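# The Long Road to a Robot That Tidies Up

The sock is gray, it is lying half under a radiator, and it has defeated a machine that costs more than my car.

I'm on the second floor of an old bakery building in Rotdale, where a small company called Fernetti has been teaching robots to do chores. The arm rolls up to the radiator on its wheeled base, dips, closes its fingers on air, backs off and tries again. On the fourth go it catches the toe. The sock comes out with a good deal of dust attached, travels across the room at the pace of a sleepy crab, and drops into the hamper. I clap. I can't help it. The engineers, who have watched this a great many times, are kind enough not to look at me.

I have wanted a robot to pick up my socks since I was seven years old. I've read every story promising me one, and I've written two of them myself, so I came to Rotdale in June with a simple question. Can they do it yet? Can a machine come into a normal house, or a normal workshop, and take over the dull stuff?

The short answer is some of it, slowly, on a good day. The long answer is a lot more fun.

## What counts as a chore

Leonidas Pappas runs the chores program at Fernetti. He came over from packaging, where he spent years getting machines to put the same item in the same box, and he says the move to houses nearly broke him.

"In packaging I could tell you where every carton was going to be," he says. "My first week here I asked somebody where the cup would be. They said, what cup? There might not be a cup. There might be a cup with a spoon in it and a cat next to it."

His team keeps a list of 182 tasks, pinned up in the hallway on four sheets of paper and covered in pencil. Put the cap back on the toothpaste. Take a plate from the lower rack. Turn off a lamp by its switch. Fold a hand towel. Set the oven dial to low. It reads like a note left for a house sitter by a very anxious person, and I could have stood there all morning.

Next to each task is a pencil mark. A tick means the robot can do it in a room it has never seen before, with objects it has never touched, nine times out of ten. There are 27 ticks.

I thought that sounded awful. Pappas thinks it sounds terrific, and after an hour with him I'd come around. Two years ago the list had three. One of those was "push drawer closed," and he suspects that one was luck.

The ticked ones are a funny bunch. Wiping a flat counter is in. Wiping around a faucet is out. Towels are in, fitted sheets are so far out that somebody has drawn a small skull beside them. Loading cups is in, as long as no one minds if they go in at an angle. Anything in a bag is out. Bags, I learned, are a nightmare, because they change shape every time you look at them and then again when you touch them.

## Small round things

The category I hadn't expected to care about was knobs.

Think about how many you turned today. Stove, shower, washing machine, the volume on the radio if you're old-fashioned like me. You don't think about it. You reach over, your fingers settle where they need to, and you feel the thing move. If you've grabbed the one next door by mistake, you know before your eyes do.

A gripper with two stiff fingers has very little of that. It has to get its tips on either side of the knob, turn its whole wrist and keep the center of the turn in the right spot, and if it's off by a little the fingers climb up over the edge and slide. Crowd the knobs together and it gets worse, with each finger needing a gap to go down into. So a panel full of them makes a lovely, mean little test, and Pappas's group does a lot of this practice in simulation, where nothing can be snapped off and the table never needs clearing.

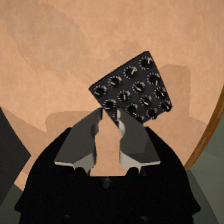
*Simulation render: Fernetti chores program, Rotdale*

The knobs on that module have pale tick marks curving around them, and many have a light pointer line or highlight too, which matters more than I'd realized. It's one thing to turn a knob and another to turn it *to* somewhere. "Set the dial to low" means finding the line, reading where it points now, working out where it should point, and stopping. And look how the module sits, turned so its corners aim up, down and sideways. Real things on real counters are hardly ever lined up with the robot, so the practice ones aren't either.

A simulated arm can also try things at a rate that would turn a real one into scrap. On the afternoon I visited, the team had 1000 copies of one practice room running together, each with the lighting and the table nudged a bit differently. One had a tabletop so shiny that the arm seemed to lose track of its own fingers. Pappas was delighted with that one. He wants the failures to show up here, where they're free.

Then comes the bad part, when you move what the robot has learned onto a real arm and find out what the simulator got wrong. Friction is the usual culprit. A pretend knob turns smoothly. The one on my stove has had years of soup boiled over onto it and needs a firm shove to get past medium. Fernetti keeps a shelf of secondhand appliances for this reason, the greasier the better, and I've been asked to send mine when it dies.

## Meanwhile, on the shop floor

If houses are the hard version, you'd think workshops would be easier, and in some ways they are. The next morning I drove out to Karamanlidis, a family business in Cladthorpe that repairs and rebuilds audio gear for churches, schools and small theaters. They have had one of the Fernetti arms on loan since winter.

The place is a joy. Shelves to the ceiling, radio on, solder in the air. The arm stands at the end of a long bench and does two jobs. It sorts returned cables into bins by the plug on the end, and it tests rotary controls, turning each one all the way down and all the way up while a computer listens for crackle.

Nobody at the bench enjoys testing controls. A mixing desk can have rows and rows of them, and by the second hour your fingertips are sore and your mind is in another county. The arm doesn't mind. It has turned 1737 knobs since they started keeping a log, and the log is my favorite document of the whole trip. Most lines just say OK. Then every so often you get a human note, typed in by whoever was closest. "Took the cap off and kept going." "Turned the one next to it, very confident." "Stopped for sunlight."

That last one comes up a lot. There's a window behind the bench, and at nearly four in the afternoon the light comes in low, the shadows stretch out over everything and the arm starts seeing edges that aren't there. They bought a blind. The log has been better since.

Is it faster than a person? No, not even close. A quick technician can run through a desk in a third of the time. But the technician can now be doing something else, like finding out why channel six hums, and when the arm gets stuck it beeps and waits for somebody to wander over. The bench crew figures it needs rescuing a few times a shift. They've stopped being annoyed by it and started being a bit protective, the way you get about a slow dog.

What it can't do is anything on either side of the job. It can't lift the desk out of its case, peel off the tape, or notice that there's a dead moth in the power supply. A person sets the work down, a person takes it away, and the robot gets the middle.

## So, yet?

That "middle" business stuck with me on the drive home, and I've been seeing it everywhere in my own kitchen. Laundry has a middle, and a machine took it over long ago. We load, it washes, we unload and fold. Same for dishes. What Fernetti and a lot of other labs are after is the two ends, all the picking up and sorting and putting away, and the ends are where every object is different and half of them are under a radiator.

I asked Pappas when I could have one. He wouldn't give me a year, and I liked him for it. What he did say was that he expects the first useful ones to be boring: a machine in a care home that clears cups all night, or one in a hotel basement that only does towels. Houses like mine, with stairs and a shedding dog, will come later. He has three kids himself and says his living room is where he goes to feel humble.

He walked me back past the four sheets in the hallway. While I'd been at lunch the robot had been working on jar lids, which are really just knobs that come off, and there was a question mark next to "open jam (already opened once)." He licked his thumb, rubbed it out, thought for a second, and wrote the question mark back in.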